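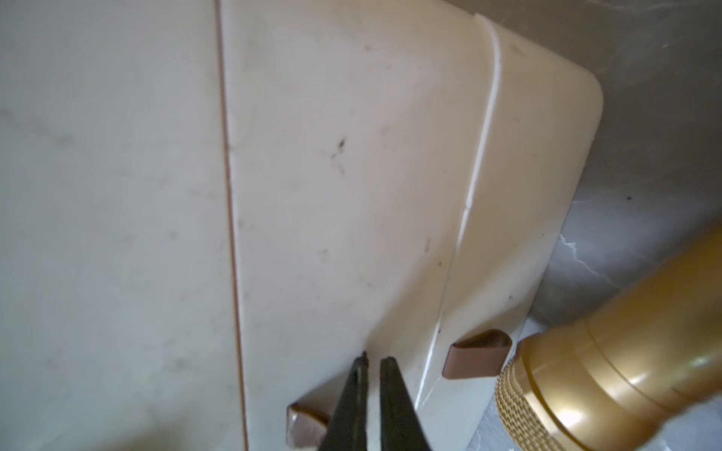 Yellowed plastic: do you leave it or treat it?

6 min read

tapeloop
I've been collecting older household and desk equipment for a while, mostly radios, answering machines and a few desk fans. Nearly all of it was sold in some shade of cream or beige, and nearly all of it is now a different shade. I picked up an Iltell tabletop radio at an estate sale last month. The top half of the case is close to the original color. The bottom half has gone the color of weak tea. The two halves meet at a seam right at eye level, so you can't miss it.

I want to know what people here do with mismatched cases. Options as I see them:

1. Clean it and leave it.
2. Peroxide and sun.
3. Paint.

I have only done the first. I'm nervous about the second and don't like the third. The radio works and I would like to keep it on a shelf in the kitchen, so it will get handled.

gravelroad_58
Clean it and leave it. Warm water, dish soap, soft brush, dry it the same day. Take the case off the chassis first and take the dial glass out if you can. You'd be surprised how much of the "yellow" on a kitchen radio is cooking grease and tobacco. I had a Baltell wall clock I was sure was sun damage and most of it came off in the sink.

What doesn't come off in the sink is in the plastic. You can argue with it or you can live with it.

nadirpoint
Peroxide and sun works. I've done 18 cases this way and would do it again on all but one of them. Use the 40 volume cream from a beauty supply store, brush it on evenly, wrap in clear plastic so it doesn't dry out, turn the part every hour. Wear gloves. Do it on a mild day, not a hot one. The heat is what warps the thin parts.

For your radio I'd only treat the bottom half. Check it often and stop when it matches the top.

gravelroad_58
What happened with the one?

nadirpoint
Streaks. It was a Yip intercom, the desk model. I let the cream dry out under a wrinkle in the wrap and wherever the wrinkle was, the plastic went white and chalky. I couldn't even it out afterward. My mistake, not the method's.

gravelroad_58
That is the method, though. If a wrinkle in the wrap can ruin a part, then the method has a wrinkle problem. I've bought a few "restored" pieces with that marbling on them and the sellers never mention it. A part that yellowed evenly over the years looks better to me than one that was bleached in patches in an afternoon.

nadirpoint
You can submerge the part in liquid peroxide and skip the wrap. It costs more and you need a clear tub big enough. No streaks on anything I did that way.

oldbeige
Does it stay? I've read that it comes back.

nadirpoint
Some of mine have come back partway. The earliest ones are three years old now and have gone maybe a third of the way back. They're in a room with a north window. The ones I keep in a closet look the same as the day I finished.

oldbeige
A third of the way back in three years doesn't sound like much of a fix to me.

nadirpoint
It's fine for me. I can do it again.

gravelroad_58
And again after that. Every round takes something off the surface. Run your thumbnail over a corner on a part that's been done twice and then over one that hasn't.

nadirpoint
I have, and I can't feel a difference. If you have a way of measuring it I'd be interested.

gravelroad_58
I don't have a way of measuring it. I have a thumb.

millrace
I used to repair office phones and adding machines, so I can add something on why the halves don't match. It isn't always the light. Case halves were often molded at different times and sometimes at different plants. The color was matched when they went in the box, but the mix wasn't the same. Fire retardant was part of it. One half can yellow in a dark drawer while the other stays put in a window.

We had a shelf of Drendach adding machines that had never been out of their cartons. When we opened them, the lids were cream and the bases were tan. No sun at all.

So before you do anything, look inside the case. If the inside of the bottom half is the same tan as the outside, the color is all the way through and peroxide will only change the skin of it. If the inside is still cream, it was light or smoke and you have a better chance.

tapeloop
That's useful. I took the back off tonight. The inside of the bottom half is lighter than the outside but it isn't as light as the top half. So somewhere in between.

I also washed it like gravelroad said. The water was brown. It's better than it was, but the seam still shows.

millrace
In between is what most of them are.

cornerlot
I'm going to be the one who says paint. I know how people here feel about it. I've painted 8 radios and two of them have sat on a kitchen counter since I did them. Scuff with a gray pad, plastic primer, two light coats of satin, let it cure for a full week before you put it back together. The whole case is one color and you can wipe it down.

You lose the texture if you go too heavy. Go light. Mask the logo or accept that you're going to lose it.

oldbeige
Please don't paint an Iltell. The lettering on the front is printed, not molded. Once it's covered it's gone and I've never seen replacement lettering that looked right.

cornerlot
I said mask it.

oldbeige
Then you have a little rectangle of old plastic around the lettering and new paint everywhere else, which is the mismatch he started with, only smaller.

cornerlot
You can mask to the edge of the recessed part on that model. The lettering sits in its own panel. I've done one. It looks fine from where people stand.

oldbeige
"From where people stand" is doing a lot of work there.

cornerlot
It's a kitchen radio.

gravelroad_58
I don't agree with cornerlot about much but I do agree it's a kitchen radio. If it was a rare color I'd say don't touch it. They made the cream one by the truckload. I paid 20 dollars for mine with a cord that needed replacing.

Speaking of which, tapeloop, check your cord. The rubber on those gets stiff right where it goes into the case. If it cracks when you bend it, don't plug it in again until you change it. That matters more than the color.

tapeloop
Cord was already replaced by someone, looks decent. I'll check the strain relief.

fernandpost
Question from someone who mostly reads. Is there anything that slows it down? I have a few pieces that haven't turned yet and I'd like to keep them that way.

millrace
Keep them out of direct sun and away from the stove. A cooler room helps. Don't store them in bubble wrap. I've seen the bubble pattern left on a lid and it doesn't come out. Plain cotton or acid-free tissue is fine. Don't stack them with power cords lying on the case either. The soft plastic in the cord will melt its way into the hard plastic if you leave it long enough.

nadirpoint
Seconding the cord thing. I have a Baltell with the outline of its own cord across the top.

fernandpost
Do the UV sprays do anything?

nadirpoint
I tried a clear coat on one part of a fan housing and left the other part bare. The bare part is a bit darker. But the clear coat changed the sheen and I don't like the look of it. I haven't used it on anything since.

cornerlot
Clear coat is paint, by the way.

nadirpoint
I know it is.

tapeloop
Thanks, all. Here's where I am. I'm going to leave the radio alone for now. The wash helped enough that I don't hate it. I have a parts radio of the same model with a cracked top but a good bottom half, same tan color. I'm going to try the peroxide on that one in August when I have a few days off, using the liquid and a tub so I don't have to deal with wrap. If it comes out even, I'll swap the bottoms. If it doesn't, I haven't lost anything.

gravelroad_58
Good plan. Keep the original bottom in a box when you swap. Label the box.

oldbeige
Write on the label which chassis it came off of. I have a box of four bottoms and no idea.

nadirpoint
Take the rubber feet off before you submerge it. The adhesive turns to paste and gets all over the part.

millrace
And any metal badges or clips. Peroxide will stain the plastic around steel. Ask me how I know about the rust ring on a Drendach base.

tapeloop
Feet and clips, got it. The feet on the parts radio are already missing, so that's one less step. Does anybody know what thread the case screws are? Two of mine are wood screws somebody forced in.

millrace
6-32, three quarters of an inch, on the ones I worked on. Check one of your good screws against a nut before you buy any. If the holes are chewed up from the wood screws, don't force it. There are brass inserts for that.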